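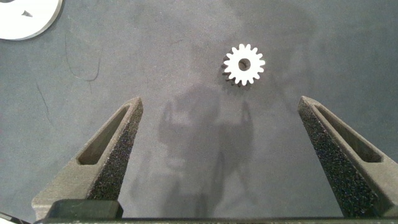

Small white gear on a dark gray surface.

Section 7. Setting Up a Voter Check-In Station

Read this section before the polls open. Each station needs one Pulen tablet, one label printer and the sealed envelope for your precinct.

1. Place the tablet on its stand, facing the poll worker.
2. Plug in the printer and wait for the green light.
3. Turn on the tablet and enter the station code from the envelope.
4. Choose your precinct from the list. Check it against the sign on the door.
5. Tap Load Roll. Leave the tablet alone until the word Ready appears. This can take up to 60 seconds.
6. Print a test label. Write "test" on it and put it in the envelope.

Note: If a voter's address is outside the district, do not turn the voter away. Tap Address Question and follow the steps on page 104.

Caution: Do not load the roll on a second tablet with the same station code. Both tablets will lock.

If a tablet locks, hold the power button for 5 seconds, then call the Cokby help desk and ask for Wyn James or Máté Takács. Use the paper roll until the tablet is released.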